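Cudell Gallery Opens Exhibition of Kandov Still Lifes in September

Eighteen oil paintings and four preparatory drawings examine the use of gray grounds and restricted color

The Cudell Gallery will present an exhibition of still-life paintings and drawings by the artist Kandov, opening on a Saturday in September. The exhibition, titled Cenell, comprises 22 works, of which 18 are oils on linen and the remainder are graphite studies on paper. Most have not been shown publicly before.

The title is taken from the house in which the works were made. Kandov worked there in a north-facing room, using a single table and a small stock of household objects: bowls, folded cloth, a tin funnel, pears. The same objects recur throughout the series. Their spacing changes from one canvas to the next, often by less than the width of a hand.

The paintings depart from the conventions of the tabletop still life in two respects. First, the horizon formed by the back edge of the table is placed unusually high, in several cases within the top fifth of the canvas, so that the objects are seen against the table surface and have no wall behind them. Second, cast shadows are omitted or painted in a tone so close to the ground that they register only at short range. The objects consequently appear to lack weight. In Funnel with Two Pears, the largest canvas on view, the fruit is modeled in full, while the funnel beside it is left as a flat shape with one highlight along the rim.

Color is held to a narrow range. Kandov prepared each linen with a warm gray ground and left it exposed in the lighter passages, where it serves as a middle tone. Lead-tin yellow and a dull green are the only strong pigments found in more than half of the paintings. Technical examination carried out before the exhibition showed that the contours were drawn last, in thinned black, over paint that had already dried. The lines that look like underdrawing are therefore a late correction, and in several works they do not agree with the edges of the color beneath them.

The four drawings are installed next to the canvases to which they relate. Each is squared for transfer, although the squares were not followed closely in the finished pictures.

The exhibition occupies 2 rooms on the ground floor. The first contains the earlier, denser compositions, hung in order of completion. The second is given to the late works, in which the number of objects falls to three or fewer – one canvas shows only a cloth. Labels are limited to title, medium and dimensions, with longer notes available on a printed sheet at the entrance.
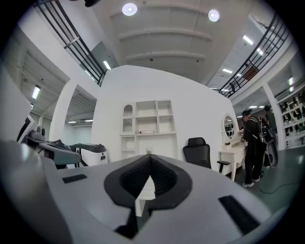 Lighting levels have been set low for the works on paper and slightly higher for the oils. The paintings are unglazed and unvarnished, in keeping with the condition in which they left the studio, and visitors are asked to keep bags and umbrellas in the cloakroom.

An illustrated catalog will be published by Policarpio in an edition of 1,000 copies. It contains full-page plates of all the exhibited works, an essay on the gray ground in recent still-life painting, and a technical report with cross-section photographs of paint samples from Funnel with Two Pears. The catalog will be sold at the gallery desk from the opening day.

Reproduction images are available to the press on request, with captions and credit lines supplied. Images may not be cropped or overprinted with text. Requests for press visits before the opening should be sent to the Cudell Gallery press office.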